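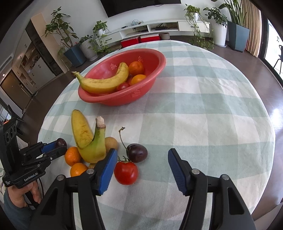 What does the strength figure on the front of a supplement label measure?

It measures the amount of one named ingredient per unit, or per serving, and the two are often different. A label that reads 400 mg may mean 400 mg in each tablet, or 400 mg in a serving of two tablets. The serving size line must be read first.

Unit 2: Reading a tablet label
Course notes, K. Endale

2.1 Extract and equivalent weight

A dry extract is made by soaking plant material in a solvent, usually water, alcohol or a mix of both, and then removing the solvent. The solids left behind weigh much less than the starting material. The relation between the two is written as a ratio. In a 20:1 extract, 20 parts by weight of plant material gave one part of extract.

The equivalent weight is the extract weight multiplied by the first number of the ratio. For a 20:1 extract at 400 mg:

400 mg x 20 = 8,000 mg equivalent

The larger number is often the one printed in bold. It says how much raw material went in. It does not say how much of any single compound came out, and two extracts with the same ratio can differ in content if the solvent or the plant part was different. The ratio also changes with the water content of the starting material. Fresh fruit gives a much higher ratio than dried fruit for the same final product, so the label should state which was used.

2.2 Standardized extract

A standardized extract is adjusted to hold a fixed share of a marker compound, stated as a percentage. At 400 mg standardized to 2%, each unit supplies 8 mg of the marker. The marker is chosen because it can be assayed. It may or may not be the compound responsible for any effect.

2.3 Other ingredients

Everything apart from the listed active is grouped under "other ingredients." The usual classes are:

Fillers (microcrystalline cellulose, dicalcium phosphate) – add bulk so that the tablet can be pressed and handled.
Binders (povidone, starch paste) – hold the granules together.
Disintegrants (croscarmellose sodium) – swell in water and break the tablet apart.
Lubricants (magnesium stearate, stearic acid) – keep the powder from sticking to the die.
Carriers (maltodextrin) – mixed with an extract during drying to give a free-flowing powder.
Coatings (hypromellose, with or without color) – cover taste and protect the surface.

One substance may serve in more than one class. Dicalcium phosphate also supplies calcium, and should be counted if it is declared in the facts panel.

2.4 Worked case

The Tekleab sample label used in class lists 200 mg of a 20:1 leaf extract per tablet, serving size 2 tablets.

Extract per serving: 2 x 200 mg = 400 mg
Equivalent per tablet: 200 mg x 20 = 4,000 mg
Equivalent per serving: 8,000 mg

The Sadero label states 400 mg per tablet and gives no ratio. No equivalent weight can be worked out from it. Leave the column blank in your table and do not enter zero.

For the next session, read Unit 3 on tablet coatings and bring the completed table for both labels.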